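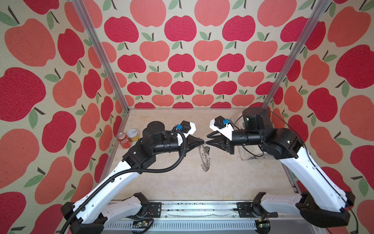
Split rings fail at the ends first. The wire is wound twice and cut, and each time a key goes on, the cut end is pried up and the two coils are pushed apart by the thickness of the key head. A ring that carries keys together with further wire loops gets this treatment more often than one that carries keys alone, and the loops add their own weight when the whole bunch hangs free, as it does over the pale tabletop. A thumbnail will open a 9-gram ring. Heavier ones need a tool.

September | By Shahram Ranjbar

183 shares | 5 comments

Bijan Khosravi has repaired and sold key hardware at Rostero, a counter shop with one bench, for most of his working life. His complaints are specific. Plated steel rings sold in bulk are often wound from wire that was never properly hardened. Once spread, they stay spread. A gap the width of a fingernail is enough for a thin mailbox key to work its way around and off.

He checks a ring by hanging the full bunch from one key and turning it slowly. The coils should stay flat against each other. If daylight shows between them, the ring goes in the scrap tin.

Replacement is simple. Open the new ring at the cut end with a staple remover, seat the first key, and walk it around both turns until it drops free. Heavy keys go on first. Small loops that hold tags or fobs go on last, so they can be changed without moving everything else.

Khosravi stocks two makes. The Sukance ring is stainless and stiff, and hard on the nails. The Fasodine is softer and easier to load, but he will not sell it for more than five keys.

A car key with a molded head belongs on its own ring, joined to the house keys by a small clip. The ignition then carries one key and no more.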